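Wutell Grounds Desk
Ticket: Flomulwood park, main path and lawn
Category: Surfaces and trees
Opened: 10/17/21
Priority: 4
Status: Open, awaiting second visit

Reported fault
Users of the main path report a jolt under pushchair and wheelchair wheels where two sections of paving meet. Mowing contractor (Moschos) separately reports low branches over the path side and asks whether the lawn can still be cut on the usual lines. Both reports logged under one ticket as they concern the same stretch.

Checks, path
The joint runs across the path, with grass up to the paving on the left and no kerb. The big tree overhangs from the right.
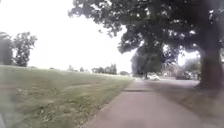 Straight edge laid over the joint at the lawn side: 2 mm difference in level. Repeated on the tree side: 6 mm. Our limit for action is 4 mm, so the tree side fails and the lawn side passes. Root lift is the likely cause but is not confirmed — no digging has been done. Joint filler not tested.

Checks, lawn
Probe pushed in at intervals along the mowing lines and again under the canopy. Ground firmer on the lines, as expected with repeated passes by the same machine. No ruts deep enough to need filling. The lines run straight up the field and stay clear of the trunks, so the cutting pattern can remain as it is. Grass in the shade is not to be scalped; raise the deck one notch there.
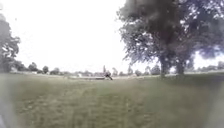
Actions
1. Grind the tree side of the joint to within limit. Prustach to quote, 300 mm strip either side of the joint.
2. Tree officer to advise on roots before any paving is lifted.
3. Crown lift over the path to be priced separately — do not add it to the grinding order.
4. Moschos told to carry on with existing lines.

Notes
Previous ticket for this joint was closed in January with no measurements recorded. Please enter readings for both sides next time. Recheck levels after grinding and attach them here before closing.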